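手串镯子太多没地方放，大家都怎么收？

楼主 橘皮晒干了
搬家第二个月，首饰还是一团乱。我东西不值钱，就是杂：串珠的、玻璃的、夜市上两块钱一条的，全塞在一个饼干铁盒里，每次想戴哪条都得倒出来翻。昨天一条白珠子的被另一条的绳结缠住，扯了半天，线断了，珠子滚得满地都是，到现在沙发底下还有没捡回来的。
下单过一个Carka的抽屉分格，到手发现格子太浅，粗一点的镯子放进去抽屉就关不上，退了。求推荐，预算别太高，租的房子，墙上不能打孔。

2楼 半勺盐
先别买东西！先全部摊开，看看到底有多少再说。我以前也是上来就买收纳盒，买回来的盒子比首饰还占地方。

3楼 Gretlow的猫
同意楼上。另外摊开的时候找块软的地方，床上沙发上都行，别在瓷砖上弄，玻璃的磕一下就完了。

4楼 楼主 橘皮晒干了
听劝，今天下午开始弄了。先说进度：第一遍只分“还戴”和“不戴”，不管颜色不管材质。手快一点其实用不了多久，慢就慢在我每拿起一条都要想想是哪儿来的。

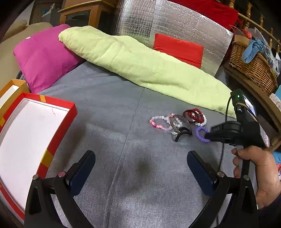
第二遍我打算按硬的和软的分。那条暗红的镯子和透明的都算硬的，互相碰着我心疼，得隔开；粉色配透明珠子的和红白珠子的算软的，可以放一起。就是紫色那条不知道归哪边，样子像一节一节鼓起来连着的，跟谁放都别扭。

5楼 老竹椅
紫色那条单独给个小布袋呗，纠结啥。
我说个不一样的意见：硬的软的分开没必要。我妈的镯子几十年都是套在一根擀面杖上，架在柜子里，什么料的都有，也没见坏。关键是套起来别堆着，堆着才会磨。

6楼 半勺盐
擀面杖哈哈哈哈，不过原理跟商场那种镯子架一样的。我用的是Hilturetti的绒布卷，T字形那款，能拆，一根能套不少。缺点是招灰，黑色的尤其明显，买浅色。

7楼 Gretlow的猫
不同意5楼。玻璃跟玻璃套在一根杆上，拿外面那只的时候里面的就跟着撞，我就是这么碎了一只，心疼了一个星期。串珠随便套没事，玻璃的还是一只一个软袋稳妥。

8楼 老竹椅
那是你拿得太急。

9楼 Gretlow的猫
早上赶着上班谁不急啊？收纳就是给着急的时候用的，慢悠悠的时候放饼干盒里也找得到。

10楼 Matúš Paulík
路过说两句，中文打字慢，见谅。我太太做串珠，家里这种东西特别多。她的办法是：弹力绳的平放，不要挂，挂久了绳子会松，再戴就大一圈。有绳结的那种，收之前把结捋到一边，不然下次就缠上了。楼主断掉的那条可以重新穿，珠子捡齐就行，买0.8的弹力绳，打完结点一滴胶，等干透了再剪线头。

11楼 楼主 橘皮晒干了
谢谢10楼！原来挂着会变松，怪不得我有一条现在一甩手就飞出去，我还以为是我瘦了……
珠子还差几颗，等周末有人帮我抬沙发。

12楼 月底吃土
插一句，我是挂派。门后面贴一排无痕挂钩，一条一个钩，出门看一眼就拿走。松了就松了呗，两块钱的东西，图的就是天天戴。收得太好反而想不起来戴，我同事的首饰盒漂亮得不得了，手上常年光着。

13楼 半勺盐
这话也对。常戴的挂，不常戴的平放，两边都不耽误。

14楼 老竹椅
无痕挂钩夏天会掉，别问我怎么知道的。

15楼 月底吃土
擦干净再贴，贴完晾一天再挂东西。我的从五月挂到现在一个没掉。

16楼 楼主 橘皮晒干了
来更新。不戴的挑出来一小袋，我表妹说她全要，行吧。硬的按7楼说的各自装袋，袋子是拿旧T恤缝的，丑，但是够软。串珠平放，用的是一个Kratochvíl饼干的扁盒，里面垫了张厨房纸，还是饼干盒，绕了一圈没花钱哈哈。
门后贴了四个钩，先试试看掉不掉。
紫色那条最后也挂钩上了，这几天天天戴它。

17楼 Gretlow的猫
T恤袋子好评！袋口别用拉链，缝个抽绳，拉链头也会刮。

18楼 楼主 橘皮晒干了
没用拉链，我也不会缝拉链。抽绳是拆的旧鞋带，有点粗，打结费劲，回头换根细的。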